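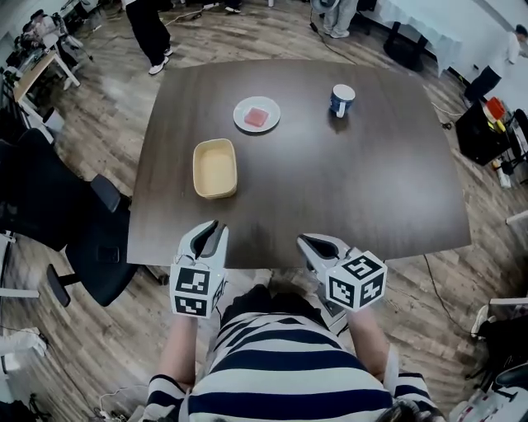 Plate, mug and tub on the big brown table

Colour coding in a small kitchen, worth it?

mudlark_jo
2019-05-13
We make sandwiches and cold platters from a unit in Drilberg, 70 orders on a good day. I've been told we should go fully colour coded: boards, knives, brushes, tubs, the lot. Jurić quoted me 419 for a starter set and I nearly choked on my tea. Is anyone our size doing this, or can I get away with coloured boards and decent labels?

Tinpot
Boards and labels is what we did for years and the inspector never blinked. Spend the money on a better fridge.

Clernus_Fan
Can't agree with that, sorry. Your boards can be as red as you like, if the same brush goes over all of them you've done nothing! Start with brushes and cloths, then the knives, then boards. Tubs last.

Tinpot
We wash brushes at the end of every shift.

Clernus_Fan
And in the middle of the shift?

mudlark_jo
Ok ok, you two :) Brushes are a fair point, we've got one by the sink and it does everything. Does the make matter? Someone at Dromavden swears by the Clernus ones.

mirsad_k
Hi Jo, Mirsad Kolev here, I used to buy for a cooked meats place (800 trays a shift, so a bit bigger than you). Don't buy the set. We did, back in the day, and half of it sat in a cupboard because there were colours we had no job for. Pick two colours, raw and ready to eat, and buy loose. You'd want 20 pieces at most. Bristles matter more than the make, tug a few before you pay.

Tinpot
Two colours I could live with. Still think the fridge comes first.

mudlark_jo
Fridge was new in April, so you can stop now! Ringing Jurić tomorrow to ask if they'll split the set.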